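Chapter 4
The Job After the Robot Arrives

Ask the people who sell automation what it does to a workplace and they will show you a chart with a line going up. Ask the people who work there and they will tell you about the chairs. At the Wavstead plant the first thing to change was the seating plan: staff who had stood at benches for years found themselves sitting down, watching a machine do what they used to do, and being told this was a promotion. Their backs improved. Their opinion of management stayed where it was.

Wavstead makes a useful starting point because so little of what happened there had been planned. The firm bought its system from Rinilon on the promise that it would take over 50 routine tasks. By the end of the first year it was managing 47, a respectable score, except that the missing three were the ones everybody disliked. They are still done by hand, and are now done by people whose job title includes the word "supervisor".

A second kind of work appears further upstream, and older textbooks missed it altogether. Before a machine can handle household objects, somebody usually has to handle them first, with the movements recorded, over and over. At Brimeneck a single chore might be repeated 4,000 times before anyone was satisfied with it.
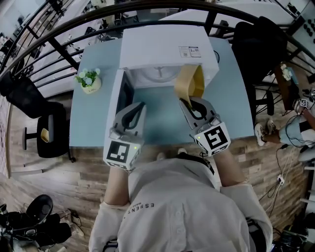
Is this skilled work? The wage slips at Brimeneck said no. The training period, which grew from one afternoon to 10 working days, rather suggested otherwise. New starters found that opening a door was easy enough until they had to do it with a pair of jaws in place of fingers, at a steady pace, without sighing.

We shall return to pay in Chapter 6. For now we need a way of talking about tasks that is separate from jobs, and we shall borrow the one used in the Mersha study, which sorted work by who gets the blame when it goes wrong.

Key terms in this chapter: task, job, handover, residual work, teaching by demonstration.

4.1 Tasks and jobs

A job is a bundle of tasks tied together by a contract, a rota and a certain amount of habit. Machines take tasks. Employers then decide what to do with the rest of the bundle.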